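Buying for two hands: a small workshop explains its equipment budget

When I came to Uveck in September, the person who plans their purchases had a spreadsheet open and a cold coffee next to it. The company collects demonstrations of simple household tasks with hand-held grippers, and later uses them to train robot arms. I wanted to know how such a small team decides what to buy.

"People ask me first about the arms," the planner told me. "But the arm is the easy line in the budget. You get one offer, you compare it with another offer, you sign. The difficult lines are the cheap things."

The first order from their supplier, Tutberg, came to 3,803 euros. It covered two grippers, mounts, straps and cables. I asked if the price was a surprise.

"The price no, the delivery time yes. We waited nearly five weeks. For this period I had paid for a room and could not use it for recording. Now I write the waiting time in its own column, next to the price."

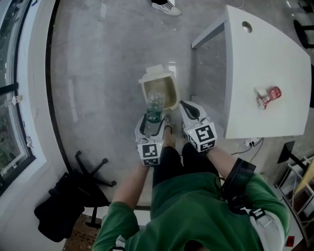 A gripper in each hand, a plastic bottle in the left one and the bin on the floor just past it.

The planner is also strict about what goes into the room. Tables, bins and bottles are bought in ordinary shops, and they have their own budget line. "In the beginning we took objects from our kitchens. Then somebody takes the bottle home again and the task is gone. It is better to buy it, even if it feels silly to make an invoice for a bin."

Wearing the equipment is another question. A colleague had tested a heavier set from Prulton, and it was refused after one afternoon — the shoulders were tired and the work became slow. "On paper it was the better product. I should have asked for a loan before I asked for a price."

For next year the team plans to put the maintenance under a contract with Perić, a repair shop in the same street. Straps, power strips and spare marker blocks will be ordered together, twice in the year. The planner would also like a second room, but this depends on the rent.

I asked what advice would be useful for a group that starts now. The answer came after a long look at the spreadsheet.

"Buy for one task and record it for a month. After this you will know which spare parts you need, and you can make the big order."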